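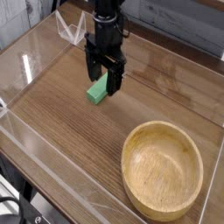
Finishing a small wooden bowl and some painted blocks -- what do you use?

Asked by Gerardo Pace, 04/06/2018

I've gone completely mad for wooden toys this year and I'm loving every minute of it! My daughter is nearly two and I want to make her a sorting set for her birthday in December, so blocks in a few colours plus something to drop them into. I'm after that same soft look as the mint-green block, a matte colour with the edges just slightly rounded over, and a shallow bowl in a light golden wood where you can still see the fine grain running across the inside. I've got a nice thick rim on my first attempt (turned at the community shed, so proud of it) but the finish has me stumped. Whatever goes on it will end up in her mouth. Do I oil the bowl, wax it, or leave it bare? And how do I get the paint on the blocks to stay flat and not go shiny when I seal it? I have half a tin of Eltau hardwax oil in the garage, natural colour. Cheers!

Answer from Dörte Sperling (114 helpful votes)

What a lovely project! I've made heaps of these and the bowl is the easy bit. Sand it through the grits to 320, then wipe it over with a damp cloth to raise the grain, let it dry overnight and sand very lightly again. After that, a thin coat of oil, and I mean thin. Rub it in, leave it 20 minutes, and wipe off everything that will come off. Second coat the next day. Check the tin for a toy safety rating before you use it on anything she'll chew, and let it cure for the full time printed on the label, even if it feels dry well before then. If yours doesn't mention toys at all, pure tung oil is a good alternative, though it does take weeks. Steer clear of walnut oil if there are nut allergies in the family.

For the blocks, round the edges BEFORE you paint. I hold the block at an angle on a sheet of 180 and do a few strokes per edge, then knock the corners off by hand. Milk paint gives a gorgeous flat colour -- mix a little white into your green until you get the mint. Two coats, with a light rub in between. Seal with a dead flat water-based clear, again one that's rated for toys, and test it on an offcut first. Some of the ones sold as matte dry with quite a sheen.

Also, please make the blocks big enough that she can't get one into her mouth. Bigger than you think!

Answer from Sakda Ratanaporn

beeswax. smells great too

Answer from Thanakorn Thammasiri

Agree with Dörte on nearly all of it, but I'd skip the clear coat and dye the blocks instead. No paint film to chip off when they get chucked at the skirting board (they will). The grain shows through and it looks beautiful! You do need to oil over the top or the colour rubs off on little hands. One more thing, bin your oily rags properly. Lay them flat outside to dry, never scrunched up in the garage.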